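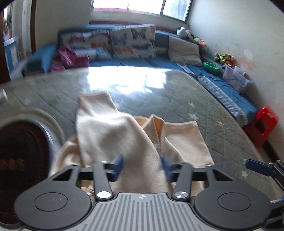 Reading time: 2 min

Polar fleece

Polar fleece, usually shortened to fleece, is a soft knitted fabric with a raised pile, used for jackets, blankets, hats, linings and baby clothes. Most of it is made from polyester. The name comes from the coat of a sheep, although the fabric normally contains no wool.

Manufacture

Polyester chips are melted and forced through a plate with fine holes to form filaments, which are gathered into yarn. The yarn is knitted on circular machines into a tube of cloth, often with a second yarn laid in to form loops. The tube is slit open, dyed and dried.

The cloth then passes over rollers covered in short wire bristles. This step, called napping, pulls fibers out of the loops and gives the surface its fuzzy look. A shearing machine trims the raised fibers to an even height. Some mills add a tumbling stage to make the surface curl into small pills, as in sherpa fleece. A water-repellent finish may be applied before the cloth is rolled for shipping.

Part of the world supply is made from recycled drink bottles. The bottles are sorted by color, washed, shredded into flakes and melted. Clear bottles are preferred for pale shades.

Grades

Fleece is sold by weight. Microfleece is the lightest common grade and is worn next to the skin. Midweight fleece is used for pullovers and throws, and heavy grades for outer jackets. Fabric napped on one side only is often used for sweatshirts.
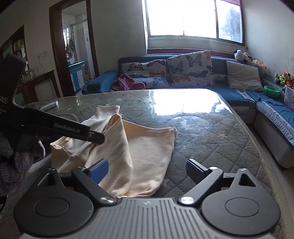

The Wornton mill, one of the smaller producers, lists 36 stock colors in midweight fleece. Its Durkano line has a brushed face and a smooth back, and is sold mainly to makers of gloves and sleeping bag liners.

Properties

The pile traps air, which slows the loss of body heat. Polyester absorbs very little water, so a soaked garment dries quickly. Fleece gives little protection from wind unless it is bonded to a membrane. It melts near an open flame and collects static in dry weather. Cut edges do not fray and can be left without a hem.

Care

Fleece is washed in cool or warm water and dried on low heat. Fabric softener coats the fibers and flattens the pile. Washing releases small fibers into waste water, more of them in the first few washes. Filters fitted to the drain hose catch a portion.

See also: Boiled wool; Flannel; Knitting machine; Velour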